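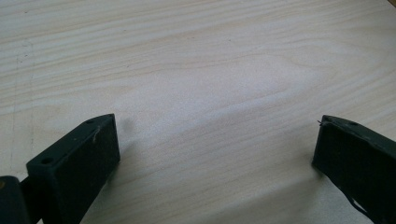 ## Two fingers and a pale table

Rhonda Robichaud has spent most of October with a gripper in her hand, and she would like it known that her wrist is fine, thank you. The tool is the hand-held version of the Ponau, with blunt, dark green plastic fingers, and the idea is that a person does the grasping while the camera on top watches the same view the robot arm will have later on.

She and Gunārs Dzene are comparing it with the Cerix, a slimmer and rather pricier affair that everybody in the workshop wanted to like best. Both have been put through the same 36 objects, from teaspoons to a bag of dried peas, and both have had their bad mornings (the peas were a very bad morning indeed!).

What surprised me, sitting beside them with a mug of tea going cold, was how much of the talk was about the table. Pale wood is kind to the eye and not always kind to a camera. "With the fingers open you get a lovely big stretch of grain between them," Rhonda told me, "and then you put a beech clothes peg down and it very nearly vanishes." Gunārs would like a plain grey mat. Rhonda says kitchens don't come with grey mats, and they have been having this argument, quite cheerfully, for weeks.

On the pegs, the Ponau managed 9 clean lifts more than its rival. The Cerix was far better with coins, where those thick, squared-off tips are simply too clumsy – Gunārs has sketched a thinner pair and hopes to print them before the next round. Each full run takes 45 minutes, longer if somebody drops the peas.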